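1/ Spent the week rewriting the backup rules for the Cuvgate office. Thread, mostly so I can find it later.

2/ The old setup kept everything on one shelf drive. 3,098 files, and 711 of them were duplicates with a different date in the name. Removed the duplicates first, then checked the rest by hash.

3/ Daily copy goes to the Lirgate box, weekly copy goes offsite to Ochoa. Each job writes a log. Bianca Oprea reads the log, I read the errors.

4/ Retention is 2 months for daily copies – anything older than that comes from the weekly set.

5/ A backup counts as good after a restore. I pull 1,000 files to a blank disk and compare sizes and hashes. Last run had 2 mismatches, both files someone had open during the copy.

6/ Fix for that is a snapshot before the job starts. Goes live in September. Settings will be in the shared folder under "backup-rules".

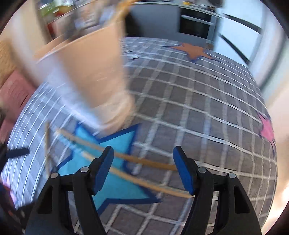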